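Telmont Neighborhood Table Project
Progress report to the Jedach Fund, second period
Prepared by Soledad Ocampo, project manager

Summary

The weekly community lunch is running at the Telmont hall and has been since the start of the grant. This report covers attendance, spending on furniture and kitchen equipment, staffing, and the changes we want to make before the final period. Two of our three targets for the period are met. The third, evening cooking classes, is behind schedule.

Attendance

We served 254 people at least once during the period. The target was 300 by the end of the grant, so we expect to reach it. A typical lunch seats fewer than we planned for in winter and more than we planned for once the weather turned. In April we had to run two sittings, at 11:30 and 1:00, and we have kept that arrangement.

Most new guests come through the housing office or the clinic on Yuan Street. Jingyi Kang visits both with flyers every other week. The flyers are now printed in three languages – the earlier single-language version brought in very few people.

Furniture and equipment

The old folding tables have been replaced. We ordered from Tokine after comparing three quotes, and the order came in under budget. The new tables have wooden tops and seat six. Delivery was late, so the first lunches of the period still used the old set, and those have since gone to the after-school club downstairs.
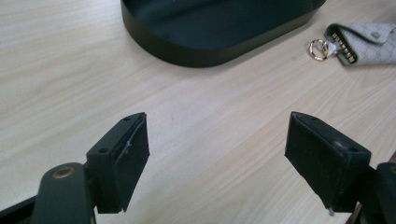

The underspend went toward a second commercial rice cooker and a set of lidded pans, with your approval. The dishwasher was serviced once and will need a new pump within the year. We have not budgeted for this and would like to discuss it at the next review.

Staffing

Haiyan Fan continues as lead cook. Sihan Dai joined as part-time kitchen assistant and has completed the food safety course. We have 26 people on the helper list, of whom 18 came to at least one shift. Early setup is the hardest shift to fill. Xiaoyan Shen has taken over the schedule and now sends it out two weeks ahead.

Evening classes

Four classes were planned and one was held. The hall's evening bookings changed after our application was approved, and we lost our slot. We have agreed on a new time, 6:30 to 8:00, starting next period. The class fee budget is unspent and we ask to carry it forward.

Next period

Hold the three remaining classes and one extra if the hall is free.
Keep two sittings through the summer.
Get a written quote for the dishwasher pump.
Collect the guest survey, which is drafted and waiting on translation.

Receipts and the full budget table are attached separately.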